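Chapter 7
Stone Work Surfaces in Kitchens and Bakeries

Learning goals
After reading this chapter, the student should be able to:
— tell the main groups of stone used for counters apart by hardness and by their response to acid
— explain how pores, veins and surface finish affect staining
— choose a sealer and a cleaning method for a given stone
— plan supports and joints for a slab of known size

7.1 Why stone is used

Stone was used for work surfaces long before metal sheet or plastic was available at low cost. It is heavy, it does not burn, and it takes up heat slowly because of its large mass. Bakers favor marble for rolling butter doughs, which soften when the surface beneath them warms. The same mass is a problem for the installer. A slab must be carried on edge, and the cabinets under it must be level before it is set down.

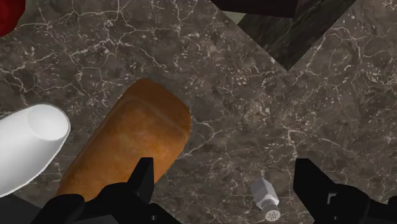

Stone sold for counters falls into two broad groups. The first contains calcite or dolomite and includes marble, limestone and travertine. The second contains mostly quartz and feldspar and includes granite and most quartzites. The trade names on a dealer's tag are not a safe guide to either group. A slab sold as "soft quartzite" may be a dolomitic marble, and it will etch on contact with lemon juice or vinegar.

7.2 Veins and pores

A vein is a former crack that was later filled with mineral matter. In some slabs the filling is as strong as the stone around it. In others it is weaker, and the slab can part along the vein when it is lifted. Slabs with dense veining are often backed with a resin-bonded mesh at the plant. The mesh does not change how the surface stains — that depends on the pores, the finish and the sealer.
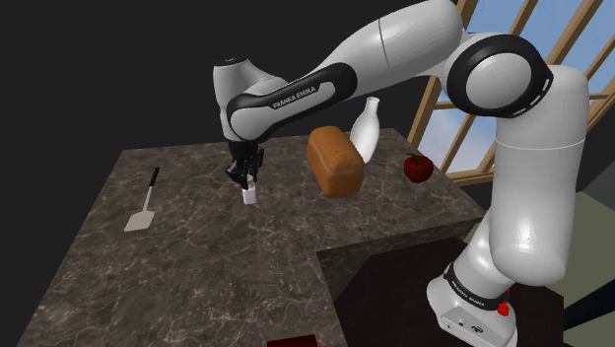

Figure 7.1 Robot arm holding a small white object just above a stone counter.

Polished stone has fewer open pores at the surface than honed stone. It also shows etch marks more clearly, as the dull spot stands out against the shine. For this reason a honed finish is often chosen where acid foods are prepared.

7.3 A worked case: the Min test kitchen

The Min test kitchen was fitted with marble counters in October. Two sealers, Isanix and Vorkeo, were compared on offcuts from the same slab. Each offcut was given 2 coats and left to cure. Drops of oil, coffee and red wine were then placed on the surface, covered, and wiped off the next day. Both sealers held back the oil. Neither prevented etching by the wine, a result that agrees with theory: a penetrating sealer fills pores but leaves calcite at the surface open to acid.
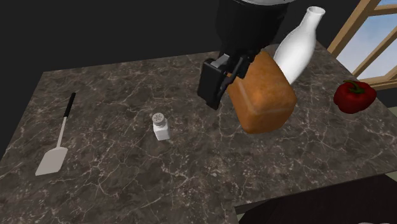

The longest slab measured 2,028 mm by 900 mm. Its mass is found by multiplying length, width, thickness and density, with all lengths first changed to meters. The supports were set from this figure, and the joint was placed away from the sink cutout, where the stone is narrowest. Section 7.4 sets out the full method, beginning with the density of each stone group.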